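Sorting corner: the small metal stuff

Quick one this month, newsletter is late and I still have the raffle to type up. But several of you asked about the hardware drawers, so.

The jars are going. Wing nuts, screws, bolts, all that. Everything into divided boxes with lids before the October open evening. Started on Friday, did two hours, got further than expected, then ran out of daylight and biscuits.

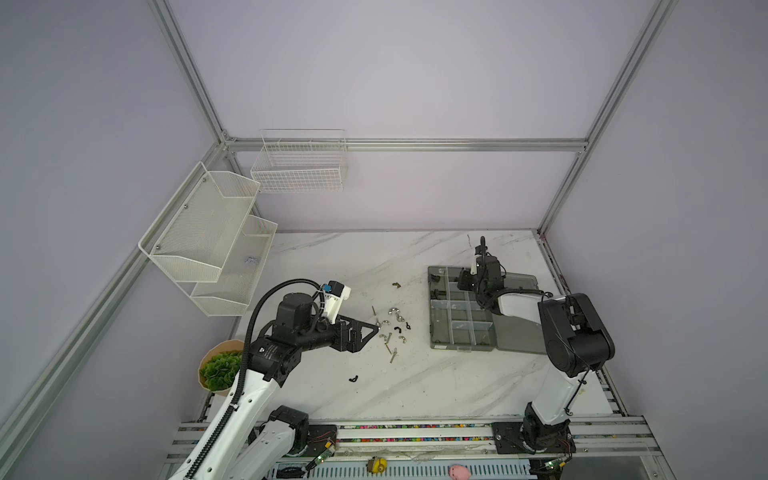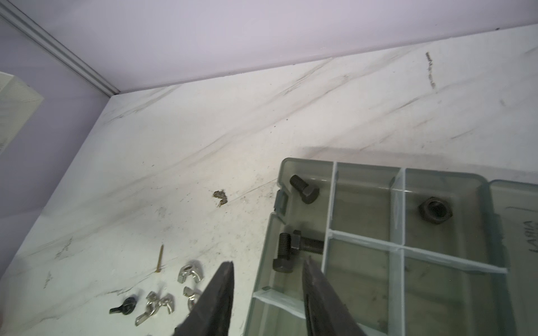 Wing nuts and screws out on the marble top in the first one, hex bolts in their tray in the second.

Carola Nolte wants it put on record that she asked for this two winters ago and was told the jars were fine. She says the jars were never fine, that you had to tip the lot out to find one nut and then half of it went back in the wrong jar, and that whoever mixed the black wing nuts in with the silver should own up. She would also like the boxes kept below shoulder height, please, as her arms aren't what they were. Noted, Carola. Will do.

How we're doing it, for anyone who wants to help next time:

Tip out a small heap. Small! A handful or so. Last time someone emptied a whole Londa tub on the table and we were picking bits off the floor till closing.

Wing nuts first. Easy to spot, easy to grab. Silver ones in one compartment, black in another. They may well be the same thread but people come in wanting a match for the one they've lost, and a black one on a silver bolt looks daft.

Then long screws. Brass coloured ones together, lying the same way if you have the patience. I don't always.

Hex bolts go by length, then by thickness. Use the gauge card from the top drawer. It has gone soft at the corners but the holes are still good. Put it BACK in the top drawer.

Hex nuts next to the bolt they fit. Try one on by hand, couple of turns. If it goes on sweetly it can stay. If it grinds, into the odds tin, don't force it.

Washers, leave them. Edeltraud has a system for washers and I am not getting involved.

Anything rusty goes in the vinegar tub. Anything bent goes in scrap. Anything you can't name, odds tin, and we'll have a look over a cup of tea.

Boxes. We've got a few kinds now. The flat ones with the click lid are best for bolts, the dividers are deep enough that nothing hops over when you carry them. The Gasance ones came in the job lot with the bench lamps, perfectly good, but shut both catches or you'll have 200 split pins down your trousers. The old Mihăilă boxes are for fuses only. They have no lid and never did, so keep them flat.

Labels. Masking tape and a thick pen for now, on the short end, so they can be read when the boxes are stacked. Write what it is AND the size. "Bolts" on its own is no use to anyone. Proper labels when someone has mended the label machine (no, I haven't looked at it, yes, I know).

Wipe the worktop down after, please. You get a fair bit of grit out of old tubs and it scratches. Damp cloth then dry cloth. Cloths are on the hook by the sink, the blue ones, not the tea towels.

And bring a magnet if you own one. The one on a stick has wandered off again. Very handy for steel, no good at all for brass, so do a last sweep by eye before you leave the table.

Wanted: more boxes with dividers, any size, fishing tackle ones are ideal. Shallow trays. A decent pair of tweezers. No more jam jars please, we have 70 and no one to give them to. If you make chutney come and see me.

Swaps: we are overrun with wing nuts and short of small hex nuts to go with the bolts. If you've the opposite problem at home bring a bag and take a bag. No money changes hands, just write it in the book.

The Cliltosetti shelving for the back wall is ordered, 12 shelves, coming flat. We'll need two people who don't mind lifting and one who reads instructions. I'm not the one who reads instructions.

Next sorting session is Friday again, from after lunch till the kettle gives up. Come for half an hour if that's all you have, it all helps. Bring your reading glasses, the thread sizes are tiny. Children welcome if they're past the age of puting things in their mouths.

Raffle results and the lost property list are over the page. Somebody left a very nice left glove.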